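Spray bottles and cloths: what I picked up at the Parmont open day

I went to Wustville to look at robots and came home with a better way of wiping down my worktop. Parmont opened its doors for the afternoon, upstairs with a huge view over the city, and the people there were showing how hand movements get recorded so that a machine can learn ordinary housework from them. Sprays, cloths, folding, the lot. I could have watched all day!

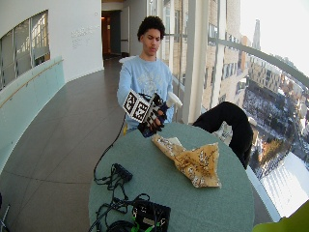

Carys Baloyi
Household tips editor
9 Mar 2018

The demonstrator wears a sensor glove with a white cube on the back of the hand, patterned all over so that the cameras can follow where the hand goes. Then he does jobs you and I do without thinking. They told us they had 1,439 recordings so far and want 2,000 by August, and when you hear that you start to look at your own hands quite differently (I've been at it with a duster for 20 years and never once noticed where my thumb goes).

So, the tips. I tried all of them at home over the weekend.

Holding the bottle
Keep it upright and let the whole hand take the weight, with one finger or two on the trigger. I used to tip mine right over to get at a low cupboard door, and of course the tube sucks air and you get a dribble. Bend your knees instead and keep the bottle straight. If you must tip it, tip it so the end of the tube is still in the liquid.

Full bottles are tiring. I now fill mine to two thirds and my wrist is so much happier.

Where the cloth starts
I asked about folding, as mine always ends up in a ball. Fold it in half and in half again before you start, then turn to a clean side each time one gets grubby. You get eight clean faces out of one cloth. EIGHT! I had been using two and putting the rest in the wash.
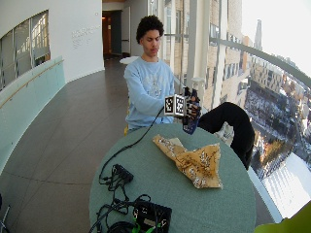
Sensor glove and patterned cube at the demonstration table

Slow down at the edges
The Stestach project, which is the name they give to the housework recordings, has a rule for wiping: one long stroke, lift, move over, another long stroke, each one overlapping the last by a couple of fingers. Going round and round feels busy but it leaves crumbs along the edge of the table. Finish by drawing the cloth towards you with your other hand cupped underneath.

Give the spray time to work too. For a greasy hob I leave it 20 seconds and then wipe, and I count out loud or I cheat.

Picking up a cloth with gloves on
Anyone who wears rubber gloves for cleaning will know the misery of trying to get hold of a flat, thin cloth. Pinch it in the middle and lift, so it makes a little tent, and then catch the corners as they hang. It works on napkins and pillowcases as well.

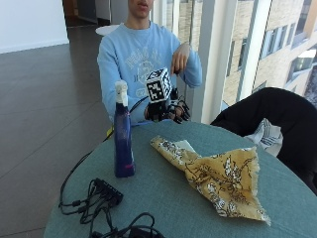

I've also started leaving cloths a bit rumpled on the side for the same reason, as a raised fold is far easier to grab than a flat hem.

One more, for left-handers like me: set the bottle down on the side of the hand that sprays, and the cloth on the other. I had mine crossed over for years and was reaching across myself every single time.

Parmont is planning another afternoon with laundry on the table, and I've already put my name down. I want to see how they get on with a fitted sheet!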